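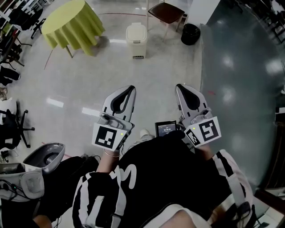 Round table with a lime-green tablecloth, on a glossy light-gray floor.

Search articles Go

A tablecloth is a cloth spread over a table, and I could talk about them all day! On a round table you want the drop to be even – measure across the top, then add twice the drop. I like mine nearly to the floor, so it falls in folds (a bit of leg showing is fine by me). My friend Josiane Poulain owns 24 and irons every one.

See also: Napkin, Table runner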